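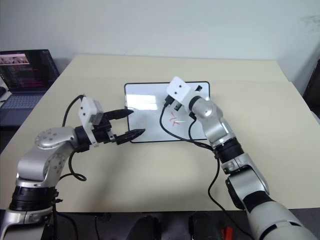
The two arms and the whiteboard, cables and all.

Blog > Robots > Things that broke

Home Projects Notes About Contact

So I promised I'd write up the cable thing, and I've been putting it off for weeks because it makes me look a bit silly. Here goes anyway!

If you're new: I've been trying to get two arms to do a whiteboard job together. The right one wipes, the left one is supposed to hold the board still so it doesn't go skating off across the table. The project is called Senen (don't ask, it was late and we needed a folder name). My partner in all this is Heikki Mäkelä, who writes the motion code and is a lot more patient than I am.

We'd been running it overnight in batches. Scribble on the board, wipe, reset, scribble again. It had gotten pretty good, and I had stopped watching it closely, and you can probably see where this is going.

Run 1252 was the first odd one. The right arm came down, started its wipe, and then just stopped halfway with a communication error on the wrist. I cleared it, restarted, everything fine. I wrote "glitch?" in the log and went to make coffee. I would like to go back in time and take that coffee away from me.

Run 2509, same error, same spot, more or less. This time I did what everybody does, I wiggled the plug. It worked again! So of course I decided I'd fixed it.

Then came run 3258. I was standing at the laptop end of the table, reading through Heikki's changes, when the error popped up again, only this time the arm didn't stop right away. It carried on down for a moment and pushed into the board hard enough to shove it toward the left gripper, which was just closing. There was a really horrible crunchy noise. I hit the stop and both arms froze, and I stood there with my heart going like mad. No injuries, and the board survived with a ding in the rim. My hands weren't anywhere near it, but they had been there ten minutes before, because I'd been redoing the red marks between runs with the power on. Yeah. I know.

What was wrong? Well, two things, and they'd teamed up.

The first was the cable. Look at how much of it is hanging around out there. I'd left big loops on purpose, figuring that slack is good and tight is bad (true, up to a point), but a loop that droops low can get pinned between the tool and whatever is underneath it. On our wipe, the wrist rolled over at the end of each stroke and tugged on the connector every single time. Do that thousands of times and the little contacts inside give up. When I finally pulled the connector and put it under a magnifier, one pin was bent and another was shiny on one side from rubbing.

The second was ours entirely. When the wrist dropped off the bus, the controller kept using the last force reading it had gotten. The last reading said "not touching anything yet," so down it went, nice and confident. Heikki found that in an afternoon and was very quiet for a while. There's now a check on the age of the reading, and if it's stale the arm holds where it is and complains. I tested it by yanking the plug mid-move (standing well back, with the stop in my other hand) and it held all 3 times.

For the cable I ordered a proper strain relief kit from Rantala and some of those soft hook-and-loop wraps from Onska. The cable gets clamped just behind the wrist so the connector itself doesn't take any pull, and the slack lives up by the elbow, where it can flop around without landing on the board. I also tried a coiled lead from Cesumis, but it was springy enough to mess with the force readings, so that's back in the drawer if anyone wants it.

Other stuff that changed:

- Power to the arms goes off before I reach in for anything. Even for one marker line.
- Any communication error ends the batch. No auto restart, no "glitch?" in the log.
- I run a hand down both cables in the morning and look at the connectors.

We've slowed the down stroke too, and I kind of hate it. Each wipe feels like it takes forever now. Heikki thinks we can bring the speed back up once the new check has more hours on it, and I said fine, but I'm picking the day.

Next post will be about getting the left gripper to hold a thin frame without it slipping, which is its own headache. If you've got a favorite fingertip material, leave me a comment, I'm down to my last two ideas and one of them is a cut-up bike tube.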